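Bivden Tabletop Cell - Set-Up Guide
Section 9: Placing the board and checking the overhead view
Revised 5 August 2021

Do this section after the arm is bolted down and powered, and again any time the board or the overhead camera has been moved. Allow 30 minutes.

Before you start

You need the green board, the set of colored bowls and cups, blue floor tape, a dry cloth and both handheld controllers.

CAUTION: Press the emergency stop before you reach over the board. The arm can move without warning when a controller button is pressed.

9.1 Placing the board

1. Press the emergency stop and check that the status light on the power box is red.
2. Wipe the floor tiles and the underside of the board. Grit will let the board creep during a run.
3. Lay the board down in front of the base so the arm can reach across it.
4. Move the arm cables clear of the board by hand. Do not pull on them. A cable trapped under the board will tilt it.
5. Put the bowls and cups on the board. For this check the layout is free, but leave space between the rims.

9.2 Checking the view

1. Release the emergency stop and start the Pasto viewer.
2. Jog the arm out over the board at the lowest speed.
3. Open the merged overhead view and wait for it to settle. 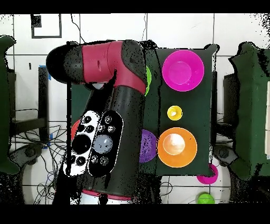
Figure 9-1. Merged overhead view, arm extended over the board.

4. Compare your view with Figure 9-1. The red joint housing and the board should both be easy to make out. Black speckle along the edges of the arm and the board is normal at this stage and is reduced in Section 10.
5. Look for cups that have ended up off the board, as at the lower right of the figure. Stop the arm and put them back.
6. Look for cables that run under the board. If you find any, stop the arm and go back to step 4 of 9.1.
7. Save the view. The viewer keeps the last 1000 and then overwrites the oldest.

NOTE: Objects behind the arm will be partly hidden. Jog the arm away and check again before you decide that one is missing.

If the viewer shows code 2197, the camera has lost its reference. Restart the viewer - do not move the board - and repeat 9.2 from step 2.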